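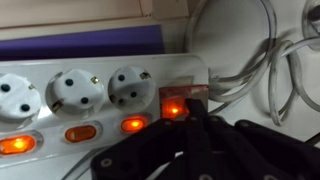

*White strip, Schuko sockets, a switch for each one and the big master at the end.*

## Power strips — desk, bench, kitchen corner

Quick notes, mostly for the Ovwood flat but they work anywhere. Updated May 24, 2020.

**Switches**

- Individual switches lit = that socket is live. Master off kills the lot.
- Leave the master on during the day, use the little ones. Going away — master off, then pull the plug from the wall too.
- Glow can go dull or flickery on old strips. Usually just the lamp getting tired. Swap the strip if the switch feels mushy or gets warm.
- Don't trust the light before working on somthing. Unplug it.

**What goes where**

Label the plugs, not the strip. Plugs move. Masking tape flag around the cord, pencil, done. Uwe Strobel uses bread bag clips and they last longer than my tape, so maybe do that.

Big angled plugs at the ends. Chargers in the middle if they fit, they never all fit.

**Load**

Look on the back or the underside for the max watts and add up what you run at the same time. Kettle is the one that gets you. Ours is 2,023 watts by the plug-in meter, so it goes straight in the wall, always. Same for the fan heater and the iron. Desk lamp, radio, glue gun, phone — fine, all of that together is under 400.

Never one strip into another strip. Friederike had three in a row behind the sofa in Sarkau. We had words.

**Cleaning**

Sockets collect crud. Do this every September when the heaters come out.

1. Unplug from the wall. Everything out of it.
2. Dry soft paintbrush round the wells and along the grounding clips. Nothing metal!
3. Turn upside down, tap, vacuum on low.
4. Barely damp cloth on the outside only. A drop of dish soap for scuffs. No spray, ever.
5. Leave it about 20 minutes before plugging back in, longer if you overdid the cloth.

Gray scuffs down in the wells, leave them. Brown marks or a melty smell is different — bin it (electronics bin, not the kitchen one). Don't open it up to fix it.

**Where to put it**

- Off the floor if you mop. Screwed under the back edge of the desk is best, switches facing you.
- Not under a rug, not under a pile of laundry.
- In the workshop mount it on the wall with the sockets facing sideways so sawdust dosen't drop straight in.
- Kids around: shuttered sockets, or blanking plugs from Böttcher in Stetbridge. Next to the lightbulbs, bottom shelf.

Cord too long? Loose figure eight and a velcro tie. Not a tight coil, it holds heat.

Extension reels next, when I find the notes.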